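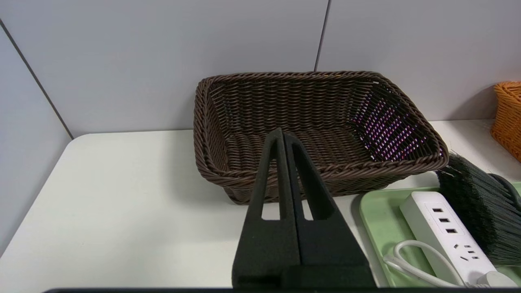
Can it clear a table yet? A conversation with the test lead at Setgate

26 Aug 2025

The test lead at Setgate has spent four years on one job, which she describes as "moving things off a surface and into the place they belong". The company has a workshop at Idwood and writes control software for arms with two-finger grippers. It doesn't build arms. Its customers want to know whether a machine can clear a worktop, restock a shelf or empty a returns crate without a person standing next to it, and her team's work is to find out how often the answer is yes.

I asked for the current figure before anything else. She would only give it by task.

"For a single rigid object, with clear space on both sides and a container with a wide opening, we're at the point where we stop logging individual failures and just look at time per pick. For a tray with mixed contents it depends what's on the tray. If you average those two together you get a number that describes neither, and I've asked our sales people to stop doing it."

Her standard session is 16 resets. A reset means the table is laid out again by hand, the objects are put in new positions, and the arm is given the same instruction. No layout is repeated within a session. Earlier in the programme they used fixed positions marked on the table, and the results looked better than they were.

"The policy learned the table," she said. "You moved the tray a hand's width and performance fell through the floor. So the marks came off."

The objects are ordinary. She buys them from whichever shop is nearest and replaces them when they wear. Her view is that a test set made of painted wooden blocks tells you about painted wooden blocks, and that people who ask for a household robot own chargers, sticky tape, brushes and half-finished packets of food. A good deal of the rest of our conversation was about cables.

"A power strip on its own is a fair object. It's stiff, it's pale, it has flat sides. The cable is the difficulty. The arm gets hold of the body, lifts, and the cable comes up with whatever it's lying across. A person sees that coming and uses the other hand. We've got one arm in most of these tests, so it has to put the thing down, move the cable, and start again. Getting it to decide to do that took us most of a year."

Does it decide, or does it follow a rule?

"There's no rule in it for cables. It was trained on demonstrations, 4000 of them, and a portion of those include somebody putting an object back down because it had snagged. Before we had those recordings it never did it. After, it does it sometimes when it should and sometimes when it shouldn't. I don't think 'decide' is a bad word, but I wouldn't defend it in writing."

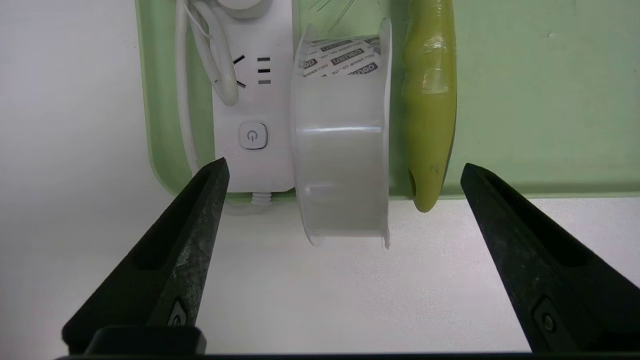
Power strip, clear tape and a soft yellow-green item on the tray, seen from the gripper.

Tape was the next item on her list. A roll of transparent tape is light, cheap and found in every stockroom, and it has held a place in the test set for longer than almost anything else. There are two problems with it. The first is that depth sensors do poorly on clear material, returning either nothing or the distance to whatever lies behind. Setgate has largely stopped relying on depth for the last part of the approach and works from colour images taken at the wrist, which handle it better.

The second problem is how it sits. "Flat, it's low, and you need to get the fingertips nearly to the surface. On its edge it's easy to pinch across the width and it's also very easy to knock. If you come in slightly off-centre it rolls. Then your plan is for an object that isn't there. The older software would close on empty air and carry the empty air to the basket with great care."

The present version checks the finger gap after closing. If the gap is narrower than any object it expects, it opens and looks again. She called this the least interesting piece of engineering in the building and the one that had done the most for the success rate.

Soft items come third. The motors in the gripper report current, and from that the software estimates how hard it is squeezing, but the estimate is coarse at low forces. Something that gives under the fingers keeps giving, and the controller can read that as slip and tighten further. For food this ends badly.

"Bread is a good test for exactly that reason. You can damage it and see that you've damaged it. With a rubber object you get no feedback on whether you were gentle, it springs back and everyone's happy. We score bread separately. Picked and placed is one column, undamaged is another, and the second column is always lower."

I asked whether different fingers would help. Losard, a distributor of kitchen and cleaning goods which has been running Setgate's software in one of its packing areas since December, had told me it would like suction for flat packs and something gentler for produce. She agreed that suction would be quicker on flat packs and said that a change of tool brings its own costs: a rack, a docking move, a seal that needs replacing, and a further decision the software can get wrong.

"Two fingers are a poor hand, and everyone in the field knows it. What you get in return is that there's very little to go wrong. They scuff and the tips wear, and we change them. If we add a degree of freedom I want to see it pay for itself on the mixed tray, and so far the candidates have paid for themselves on the single object, where we didn't need the help."
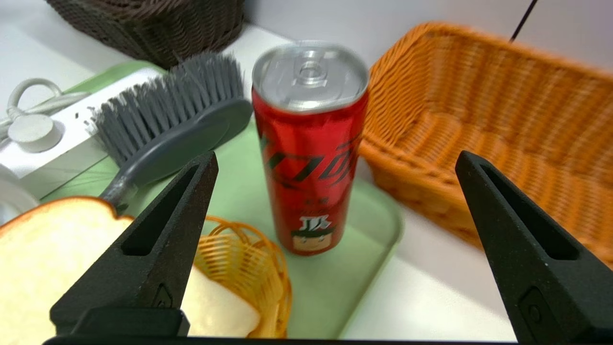
The easy end of the scale is worth stating too, she said, as it is where customers have money to spend now. A drinks can is close to ideal. It is a cylinder, so the wrist angle hardly matters. It stands up unaided and is tall enough that the fingers can close well clear of the surface. A full can and an empty one look the same to the cameras, and the arm has to find out which it has on lifting, but the grip that holds a full one will hold an empty one provided the force limit is set low enough not to dent it. Glossy surfaces used to upset the vision system under overhead lighting. She considers that closed.

What remains difficult with cans is the neighbours. "Give it a can by itself and you'll be bored inside a minute. Put a brush next to it, lean something against the brush, and the fingers have to go down between them. Each finger has a thickness. People forget that the hand takes up room. Most of our collisions are the outside of a finger against something we weren't trying to pick up."

Setgate's answer to clutter is order of picking. The software ranks the objects by how much free space lies on either side and takes the easiest first, which tends to open up room for the next. Nothing in this is new. It was set out in an internal note from Ladefoged, the consultancy that wrote the original test plan, and the team ignored it for a while in favour of asking the model to pick in any order it liked. They went back when the ranked order cut collisions on the mixed tray.

We then turned to baskets, a subject I hadn't expected to last as long as it did. Woven baskets are what people have on shelves and worktops, so they are used as targets. The rim is the hazard. If the fingers descend too near it, the object catches, and if the basket is light and empty it moves. The arm has no idea that it has moved the basket until it next looks. In a run of several objects the basket can travel a fair way across the table by small pushes.

Could it be fixed down?

"We could fix it down, and our numbers would go up, and then somebody would take it home and the basket would not be fixed down."

On timing she was more forthcoming than on success rates. A person clearing the mixed tray is faster by a factor of 8, measured against staff who had been told they were being timed. She doesn't regard this as the main obstacle for homes, where a machine could work while the occupants are out. On a shop floor it matters a great deal. Losard has dealt with it by giving the arm work that is done outside packing hours: sorting returned small goods into baskets by type, with anything it can't grasp after two tries left where it is. Staff deal with the remainder in the morning.

"That's the honest product at the moment," she said. "A smaller heap in the morning. They know what's in the heap, too. It's cables, and anything in a thin bag."

I put to her the question readers send in most often, whether a machine of this kind will be tidying kitchens in the next few years. She said that she could put one in a kitchen tomorrow if the kitchen had one table, the table had one tray on it, and the owner was prepared to coil the leads first. She would not give a date for the rest. Drawers and cupboard doors are handled by another group at Setgate, and wiping is handled by no one at present, although the brush is in the test set and the arm will pick it up by the handle if the handle is reachable. It then puts it in a basket. Scrubbing needs controlled pressure over a path, and the current controller was written for picking up and letting go.

Her next round of tests adds a second arm for the cable cases, one to hold the lead and one to lift. The layouts will be the same kind as before, laid by hand and never repeated, and the two-arm results will be reported in their own column.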